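Kandside Folding Craft Table: a long review from a small apartment
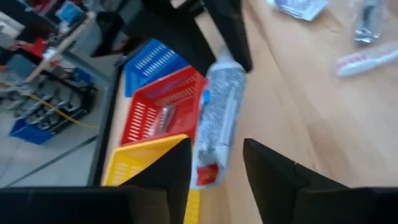 I put off buying a proper table for my projects for years. We have one good table in the apartment, and it's where we eat, so every time I wanted to glue a picture frame or rewire a lamp I had to clear everything off, spread out newspaper, and then pack it all up again before supper. If you live in a small place I'm sure you know how this goes! You spend half the evening setting up and by then you don't much feel like starting.

So in October I finally ordered the Kandside, the wider of the 2 sizes they sell. I had gone back and forth between it and the Partanen bench, which is a lovely heavy thing that my sister-in-law swears by, but the Partanen doesn't fold and it would have meant giving up the armchair. I wasn't ready to give up the armchair.

It came in a flat box that I could just about drag down the hall by myself. Putting it together took me most of an afternoon, and I'll admit I had one leg on backward for a good part of that. The instructions are all drawings, and the drawing for the hinges is tiny, so do yourself a favor and look at it under a good lamp. Every screw was there, plus a couple of spares taped to the underside of the top (I nearly threw them out with the wrapping).

Once it's up, it's a really solid little table. I can lean on it with both elbows and it doesn't rock, even on our old floor, which slopes toward the kitchen. The maker says it will hold 50 pounds, and I believe it. My sewing machine sits on it without a wobble, and so did a dresser drawer I was fixing for my neighbor. I'd love it to be an inch or so taller, as my back lets me know when I've been sanding for a while, but I'm on the tall side and you may find it just right.

The top comes with a very thin finish. I'd plan on adding something over it. I rubbed mine down with 400 grit paper and gave it two coats of the Bikard clear wax, and since then a dribble of white glue has peeled off with my thumbnail. Before I did that I left a ring with a coffee cup the very first morning, and it's still there, so learn from me and do the wax first.

Folding it is easy enough once the hinges loosen up. Mine were stiff for the first few weeks and I pinched a finger more than once. It now goes down in a few seconds and slides in behind the bookcase, where I forget about it until the weekend. The latch that keeps it shut is plastic and feels a little cheap next to everything else. It hasn't broken, but I'm gentle with it.

I also bought the Brerkudetti clip-on tray for the side, and I'd skip that. It sags as soon as you put a hammer in it, and it has to come off every time you fold the table.

Would I buy the table again? Yes, and I'd get the same size. Four stars from me, and they can have the fifth when they put a metal latch on it.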